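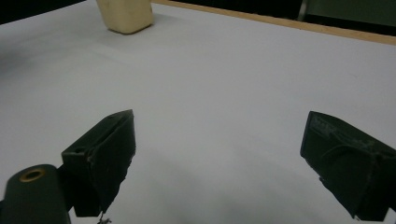

Cream on white, the color scheme of my whole spring.

I have been wiping down a shared studio kitchen since May, and I have opinions about sprays now. I did not expect this. I used to be a person who bought whichever bottle was closest to the door and considered the matter closed.

The kitchen belongs to the Kullier building, second floor, and it serves 13 units. We drew lots for chores and I got "surfaces," which sounded like the easy one. Surfaces, if you have never been responsible for them, are everything. The fridge handle is a surface. So is the underside of the microwave handle, where people's fingers go, and I would ask you not to think about that for as long as I have.

My first bottle was Ponow, which smells like a lemon that went to business school. The counter looked great the minute I put it on. Then I read the back label, which I recommend only if you enjoy disappointment. To do any disinfecting, it has to stay wet on the surface for a full two minutes. I had been giving it maybe four seconds, spray and swipe, like someone clearing crumbs before a guest sits down. So for weeks I had been moving germs to a slightly different part of the counter and making them smell nice.

Two minutes is a long time in a kitchen. I tried standing there. People came in for coffee and I had to say "not yet" while guarding a damp counter with my arms out. One of them asked if I was all right.

Then I switched to Drituteo wipes, 64 to a tub. They're fine! They do what they say, if you use enough of them, and using enough of them means the counter takes three and the sink takes two and you're through the tub before you've learned to close the lid properly. About that lid: if it isn't snapped all the way down, the top wipes dry into something like a communion wafer. I have lost a lot of wipes this way. The expiration date on my current tub says 2038, which strikes me as very confident for a product that can't survive a weekend.

What I do now is boring. Soap and warm water first, to get the jam off. Then the spray on the handles, the faucet and the light switch (on a cloth for the switch, please), and I go down the hall and check my mail while it sits. By the time I'm back, the two minutes have passed and so has the urge to guard anything.

The shop on Lysenko Street sells refills for the lemon stuff, so I'm sticking with it. Next month I rotate to "floors."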